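How a Robot Arm Learns From Examples
Robots for beginners, part 6

A computer program can follow rules that a person has typed in. Some jobs are hard to write as rules. Try writing down every tiny movement your hand makes when it picks up a slice of bread. The list would be very long, and it would be wrong as soon as the bread moved.

A learning system works from examples. An example is one complete try at a job, stored as numbers and pictures. Engineers call one try an episode.

At the Marnine workshop, a person guides the arm through a kitchen task while a computer saves two kinds of information many times each second. The first is what the camera sees. The second is the angle of each joint in the arm. When the try ends, the objects are moved to new places and the next try begins.

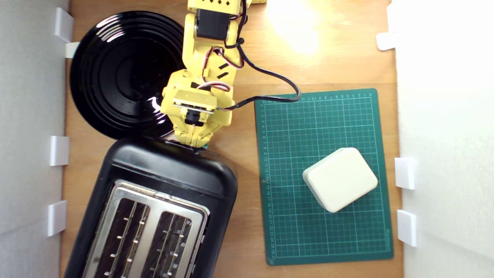 The yellow gripper touches the top edge of a two-slot toaster. A black plate and a green cutting mat share the table.

Why move things? If the toaster stood in the same spot every time, the system could learn the spot and ignore the toaster. Changing the layout gives it a reason to use the camera pictures.

The Marnine set is named Gevemance. It holds 1,543 episodes. A person checks each one and gives it a label, such as "complete" or "stopped early." Of these, 1,394 are labeled complete and are used for training.

Training means the computer looks at a saved picture, guesses the next movement, and compares its guess with the movement that was recorded. Then it makes a small change to itself so that the next guess is closer. This is repeated a great many times.

Words to know
Episode: one recorded try at a task.
Gripper: the part of a robot arm that holds things.
Joint: a place where the arm bends or turns.
Label: a note that says what an episode contains.

Page updated 4 January 2026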